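Gripper care on the Dindetti sorting cell

The Dindetti cell is the small pick-and-place station at Oltside, and I've looked after it long enough to have opinions, so this entry comes in the first person. The wiki rules allow that as long as the facts are right. Rachid Samir wrote the older version and I've kept his numbers where they still hold.

Overview

The cell is one arm, one two-finger gripper, a small camera at the wrist and a gray table. It picks up blocks and puts them down again all day long, which sounds like nothing until you've had to keep it running through a humid March! Most of the trouble is in the gripper. The arm itself has needed one cable in all my time with it (the story is on the El Khatib page, along with the bill).

The gripper

The fingers are flat black plates, and they ride on linkage arms that swing in and out in pairs. Each arm turns on a small metal pin. Grit gets in at the pins first, so that's where I start, every single time. Wipe the pin heads with a dry cloth, then open and close the hand slowly and listen. A healthy set is close to silent. A dry one ticks, and once you've heard the tick you'll pick it out from across the room.

Please don't oil them! Oil works its way down to the finger faces and then the blocks slide. We use a dry lubricant, one light puff per joint, and wipe off whatever shows. Rachid's old page said to do this every 420 cycles. I tried stretching it to 845 and got away with it for a while, then the left side started to lag behind the right and I spent an afternoon on my knees with a flashlight. Go with 420.

Squaring the fingers

Both fingers have to meet the block at the same moment. If one gets there early it shoves the block sideways, and the place position is off for the rest of the run. I check it with the yellow cube, because the color stands out so nicely against the table.

Power down before you touch any screws. Loosen the finger screws half a turn, set the cube between the plates by hand and bring them in until both sides touch. Snug the screws a little at a time, going back and forth from one side to the other. Then take your hands out, close the guard, power up and run the close command at grip value 30. On the wrist view the cube should sit centered, with the arms fanned out evenly to either side. If it's leaning, start over. Forcing the last screw only hides the problem until lunch.

Grip value 30 is our setting for the cubes. The Broltside cell uses a different hand and its values don't carry over, so don't copy them across (I did, once, and we had a very flat foam block).

Light and shadow

The arm throws a shadow across the table when it comes down low, and the software used to read the dark band as part of the block. Youssra Hajji fixed this by moving the exposure check to after the descent, and it has behaved ever since. If you get error 287 on a pick, look at the lights before you look at anything else. A lamp somebody has nudged is the usual culprit. Clean the lens while you're there, with the soft cloth from the drawer and never the shop rag.

Wear and replacement

Finger plates get swapped as a pair, even when just one looks bad. Run a fingernail down the inner face with the power off, and if it catches, order a set. Pins I leave alone unless there's play in the joint. New pins are stiff for the first hour or so and the hand will feel slow, so give it a while before you go changing speeds.

Still missing from this entry: the connector pinout, and the part number for the newer wrist bracket. Youssra has both.

See also: El Khatib arm cable; Broltside cell; Error codes, 200 to 299
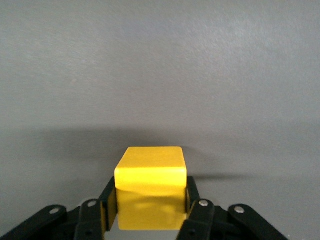 3 min read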